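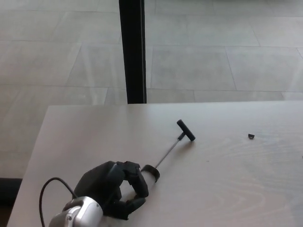
Tirkley Recalls Wrist Cable Clips on Zulten Hands After Grip Fault

Search this site Enter keywords Go

SODTON, February – Tirkley is replacing the wrist cable clip on its Zulten robotic hand after a fault that can cause the hand to release a tool without being told to. The recall covers 90 hands shipped to workshops and training centers.

The company has received 7 reports of the fault. In 2 of them a hand tool fell from the bench to the floor. No injuries have been reported.

The fault begins when the clip holding the signal cable works loose. The cable can then pull on its connector as the wrist turns. If contact is lost for a moment, the controller restarts and the fingers relax. Under the original software, the hand gave no warning before this happened.

Tirkley traced the problem at its Sodton test shop, where Zulten hands are used with T-handle tools and other small bench tools. Staff ran a hand through 1000 wrist turns with the old clip and were able to repeat the loss of grip. The same test with the new clip did not produce the fault.

Owners should take the following steps until the new clip is fitted:

Stop using the hand for any job where a dropped tool could strike a person.

Switch off power at the controller before touching the cable or the clip.

Do not tape or tie the cable to the wrist housing. This can add to the strain on the connector.

Keep hands and feet out of the area under the tool when the robot is powered.

The new clip and a software update will be supplied free of charge. With the update, a hand that loses its signal will hold its last position and sound an alarm at the controller. The hand must then be reset by an operator before it will move again.

Repairs will be handled by Mok, the service firm for Zulten products. Mok will contact registered owners to arrange a visit. Owners who bought a hand secondhand should send the serial number to the Tirkley service desk, which is open until 5 p.m.

Hands built with the new clip have a green dot beside the serial number and are not part of the recall. Zulten arms and controllers sold without a hand are also not affected.

Tirkley designs and builds robotic hands and arms for bench work. The company is based in Sodton.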